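Villgate's sweeping robot gets its first proper outing
16 March 2018

If you've been following my posts about the shared workshop at Villgate, you'll know we've spent far too long on Zistel, our two-armed housework robot. Well, Zistel is out of the workshop at last! We've had it in a real house, with a sofa and a marble floor and somebody's ordinary clutter, and the job is sweeping up and getting the rubbish into a bucket.

I've been on grippers since the start, so that's the bit I'm going to bore you with. A broom handle is a rotten thing to hold when your fingers are hard and smooth (ours were, for ages) and the first set let the handle spin every time the bristles met a bit of resistance. The new fingers are rounder and wrapped in something with a bit of give.

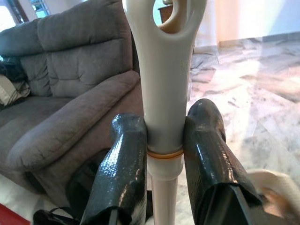

Why not just build a robot vacuum?
Because those have been done to death, and we wanted arms that could use the tools people already keep in the cupboard.

Getting two arms to share a job is the hard part. One has the broom and the other has the dustpan, and if they disagree by even a little you end up pushing the dust under the pan (I do this myself at home, so I can't be too cross). The planning software is called Cellulance, written from scratch by our lot over the winter, and it now runs to 1,737 lines, a fair few of them mine and badly commented. It lets us slow one arm down while the other catches up, and that's made more difference than any of the clever stuff we tried earlier.

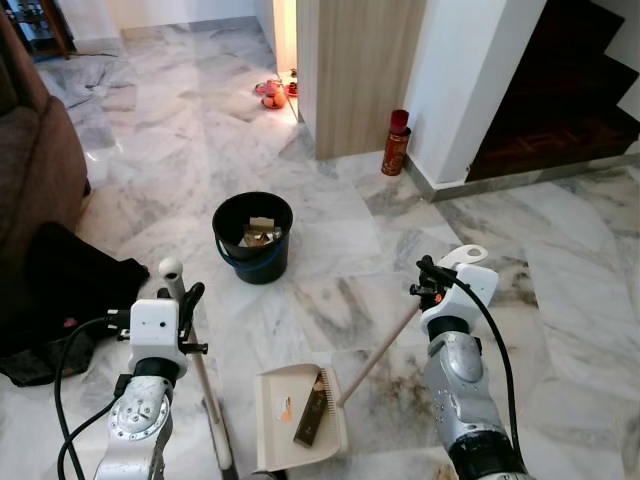
Cables are still my biggest headache. Too short and they tug at the wrist, too long and they snag on whatever's nearby, and I've re-routed the right-hand one more times than I'd like to admit. Next month's money is going on better clips, and then I'd love to have a go at corners.

We're planning an open evening at the Buchanan hall in May, with room for 30 people, so do come along and bring a broom if you've got an odd one. We're after awkward handles!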